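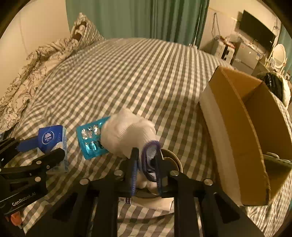
4. What a Home Recording Is Evidence For

4.1 The claim under test

The usual case for collecting demonstrations in people's homes with hand-held grippers goes like this. Real homes are varied and labs are dull. A person carrying a gripper can record in any room they can stand in, so the recordings take on the variety of the rooms, and a policy trained on them should cope with rooms it has never met. We have made this argument ourselves, in a grant application and at least one talk. This section reports what happened when we went back to our own data and tried to find the variety we had been promising.

The material is the Clirkow set, 600 episodes recorded in furnished apartments by paid operators using a pair of hand-held grippers, one for each hand. Operators were given a short list of task types (put away, sort, fold, pack, hand over from left to right) and told to use whatever objects were in the apartment. We did not dress the rooms. Each episode is stored with video from the grippers, finger opening, an estimated path for each tool and one line of text typed by the operator. The policy trained on it, Nedon, is a fairly ordinary imitation model and we make no claims for its design. It is described in Section 3 so that others can repeat the work.

4.2 Variety of what, exactly

Figure 4, at the head of this section, is representative of the bedroom recordings. The right-hand question for a sceptical reader is how much of it a learner is likely to use. The gripper is holding a white knitted glove over a bed. Close by on the checked sheet are a pack of tissues and a blister pack, with an open cardboard box to the right, and the other gripper reaches in from the left. Behind all this there is a good deal of room: a curtain, a wall-mounted television, shelving full of small things, a mirror. Any measure of diversity based on whole-image features will give the episode credit for every one of those. None of them has any bearing on where the fingers should close on the glove.

We think this is the main way home data sets come to look richer than they are. Image diversity is cheap to get and easy to plot. Two apartments with different curtains land far apart in feature space, even if the operator's hands do the same thing in both. When we masked everything outside a region near the fingertips and computed the same spread again, the ordering of rooms changed and much of the distance between apartments went away. Kitchens, which had looked like our most uniform room type, moved up. Bedrooms moved down.

The explanation is dull. Operators like beds. A bed is a large, soft, waist-high work surface with nothing on it that breaks, and an operator who has to produce a steady number of usable episodes will end up there. We never told them to, and our instructions did not mention beds at all. Yasaman Rostami, who ran the sessions in Urgate, noted early on that operators carried objects from other rooms to the bed before starting. Her note was filed under "operator comfort" and we did nothing about it until the analysis. A set that is meant to sample household surfaces therefore leans hard toward one surface, and that surface has a physical property, give, that forgives bad approach heights. A finger that comes in too low on a mattress presses into it. On a tabletop the same error stops the tool.

4.3 Cloth as a difficult case

Knitted items are often named as the reason for collecting in homes, on the grounds that they are hard to simulate. We agree that they are hard to simulate. We are less sure that our recordings of them teach what we want taught.

Take gloves, which operators chose more often than we expected. A glove in the fingers of a gripper can be pinched at the cuff, across the palm, by one finger, or through several layers at once. From the tool's own camera these are not always easy to tell apart, and the finger-opening signal helps less than one would hope when the material compresses. Manouchehr Hassanpour labeled the grasp type for a portion of the cloth episodes and then labeled them again some weeks later without looking at his first pass. He disagreed with himself often enough that we dropped grasp type as a training signal. We report this because other papers using similar tools present such labels without saying how stable they are, and we would like to know whether their labelers did better or simply were not asked twice.

There is a related problem with what counts as success. The operator's line of text for a cloth episode tends to be a statement of intent ("put glove in box"). It is typed once, and applied to the whole recording, including the stretch in which the operator regrasps, shakes the item out, or changes their mind. A learner given that text and that video is being told that the shaking is part of putting a glove in a box. Possibly it is. People do shake things out. We found no principled way to decide, and the rule we finally used, which was to trim anything before the last closing of the fingers, throws away the regrasps that were supposed to be the valuable part.

4.4 Two tools, one task

The paired setup deserves its own doubts. With two grippers the recordings are described, in our earlier writing and elsewhere, as bimanual. Much of the time they are nothing of the kind. One tool works and the other hovers, or rests, or is held out of the way by an operator who has been told to keep both in use. When a single image contains both tools it is tempting to read cooperation into it. We did so ourselves during the first round of labeling, and had to go back to the paths to see whether the second tool had done anything that changed an object.

For training this has an unpleasant effect. Nedon learned to bring the idle arm up to a hovering position, close to the working arm, with great reliability. It was the most consistent behavior in the whole evaluation. It also blocked the working arm in tight spaces, such as over the mouth of a box, and we cannot blame the model for it. The behavior was in the data, and it was there because we had paid for two-handed episodes.

4.5 A small test

We ran a comparison meant to be unkind to our own position. One policy was trained on the full Clirkow set. A second was trained on a cut-down set in which bedrooms were capped and any episode with an idle second tool was removed. Each policy got 50 trials in an apartment that appears in neither set, using the Ghorbani arm pair, with objects supplied by the tenant. Half the trials were on the bed and half on a desk.

On the bed we could not separate the two policies. On the desk the cut-down set did better, and the failures of the full-set policy were mostly of one kind, an approach that was too low. This fits the account in 4.2, and we would be happier with it if we had not written that account first. The person scoring the trials knew which policy was running. The desk was a single desk. One apartment cannot stand in for homes in general, a point we make about other people's evaluations in Section 2 and are obliged to make here.

We also looked for the benefit that background variety is supposed to bring, by drawing the curtains, opening them, and turning lamps on and off between trials. Neither policy seemed to care. That can be read as support for home collection, since the policies had seen many kinds of light. It can equally be read as a sign that image augmentation, applied to both, had already done the job. We have no run without augmentation and so cannot say.

4.6 What we would ask of a data set paper

Reported counts of homes, rooms and objects should be accompanied by counts of support surfaces, because the surface shapes the motion and the room mostly does not. If two tools were used, the paper should give the share of time in which both were in contact with something. Labels of grasp type on soft items should come with a repeat pass. None of this is expensive. The repeat pass took Hassanpour a few afternoons.

We would also ask for the payment terms given to operators. Ours rewarded finished episodes, and most of the oddities in this section can be traced to that one decision with more confidence than to anything about the hardware. A flat hourly rate was tried in Urgate in April. The resulting episodes were slower and had more failed grasps in them, and the operators used more of the apartment. Whether they make better training material is still open, as the batch was too small to train on alone and we have been unwilling to mix it in until the labels are checked.

70 shares
Comments (2)

Related items
Idle arms in two-handed demonstration sets: a recount
Operator pay and episode length in the Clirkow recordings
Nedon: training details and known faults
Soft surfaces and approach height, a short note
Labeling cloth grasps twice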